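Members' news: a visit to Nadach

January 2, 2018

Our October visit took us to Nadach, who have an upstairs office in the Clarier building and spend most of their time on teaching robots to do chores. Sixteen places would have filled twice over, so apologies to those who missed out. There is talk of a second date in the spring.

We had expected a robot arm behind a safety screen. The first part of the visit was given over to cleaning computer monitors in an ordinary office, done by a person with a gripper in each hand and a small camera on the head. One gripper holds the cloth. The person doing the work keeps to what the grippers can do, so there is no using a thumbnail on a stubborn mark, and the recordings go towards training an arm to do the same job later on.

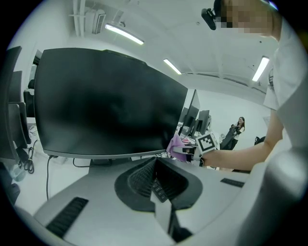

Ilango Thampi

The grippers are the part I had most wanted to see. They are plastic, with ribbed black rubber where they touch things, and each one carries a white cube printed with black square patterns. The cube is there for tracking. A camera that can see the patterns can work out where the gripper is and which way it is turned, and our hosts said this had saved them a good deal of trouble compared with their first set, which relied on motion sensors alone and drifted.

Each run at the desk is kept short, and they aim for 60 in a day. Of those they expect to keep 50. The rest go for dull reasons: a marker hidden for too long, a cloth dropped, a cable pulled. I asked whether a dropped cloth might be worth keeping, as a robot will surely drop one too. The answer was that they do keep some of these, in a separate folder, but have not yet decided how to use them.

Why monitors? They are awkward in a useful way. A screen will tilt if you push it too hard, and if you push too lightly the dust stays where it is. The lower edge is the worst of it, with the stand in the way and cables behind. 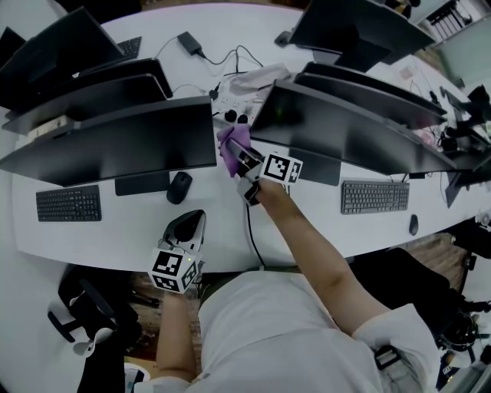
Cloth is a difficulty in itself. It folds over, bunches up and looks different every time it is picked up, and a program that has only seen it lying flat will be lost when it isn't. They have been trying 3 kinds of cloth and had no firm favourite when we were there. A member who used to work in packaging asked about using a sponge on a fixed holder, which would be far simpler. They agreed it would be, but the customer they have in mind wants a machine that can pick up whatever is lying about.

After a tea break we had a talk on Workis, the software that sorts the recordings and lines up the views from the different cameras. This was heavier going, and I did not follow all of it. The slides have been promised and will be sent round when they come.

Several people asked when an arm might be cleaning real offices. Nadach would not give a date. They hope to have one wiping a single screen in their own office within 7 months, with a person standing by.

The next visit is to the Sundaram bottling works, where the interest is in pallet handling. Stout shoes are needed. Please give your name to the secretary by the end of the month if you would like to come, and say whether you can offer a lift.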